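Print this release | E-mail this release

Can It Clear the Table Yet? Perport Opens Its Chore Log to the Public

COLTNESS – I get asked one question at every family dinner, usually by someone holding a dish towel: when is a robot going to do this for me? I'm Randi Tangen, I run the household program here at Perport, and starting in May you can read our whole answer, good days and bad days, in the Perport Chore Log.

We've kept the log for ourselves for 17 months. It holds 468 tries at ordinary tidying jobs, the kind you do half asleep at 7 in the morning – picking up a can, moving a cup, putting a wrapper where it belongs. Every entry says what the arm was asked to do, how long it took and whether a person had to step in. We're publishing all of it, including the week Eskil Hedlund labeled "please don't read this week" (sorry, Eskil!).

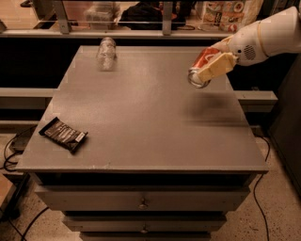 A robot arm holds a red soda can over a gray tabletop at Perport. Also on the table: a clear jar and a chocolate bar wrapper.

So, are we there? For cans, pretty close. A can is stiff, it's the same size every time and it has a nice round side to grab, and I'd trust the arm with one in my own kitchen. Wrappers are another story. They lie flat, they slide, and they fold up in ways that still beat us more often than I'd like. Elżbieta Zawadzka, our lead engineer, puts it more bluntly than our marketing people wanted: "If your mess is cans, call me. If your mess is candy wrappers, give me a few more years."

Then there's clear stuff. Jars, bottles, drinking cups – you and I spot them without thinking, but a camera mostly sees the table behind them and a few shiny bits. We spent the whole winter on that one problem, and it's the part of the log I'm proudest of, even though the numbers are only so-so.

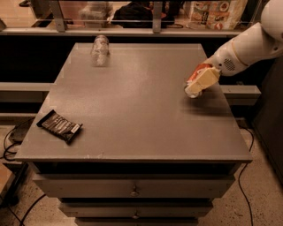 Speed is the other thing people want to know about, and I won't dress it up. Clearing a small table takes our system roughly 25 minutes. My nephew can do it in one, if there's dessert coming. We're much more interested right now in whether the arm can finish the job without help, and speed will get its own section in the log once there's something worth bragging about.

The shop-floor side of the question is moving along too. Holmgren, which runs the packing hall next door, has been trying our software on returns sorting, and Sverre Sandberg over there tells me he'd take a slow machine that works all night over a fast one that calls him at home. His team's entries will be added to the log after the summer.

The Perport Chore Log is free to read, and you don't need an account. If you've got a chore you think we should try, send it in! We already have plenty of votes for fitted sheets, and Alvar Kvam has asked me to say that he's seen them and he's thinking about it.

Media contact: Randi Tangen, Household Program, Perport, Coltness

Contact | © Perport. All rights reserved. | Back to top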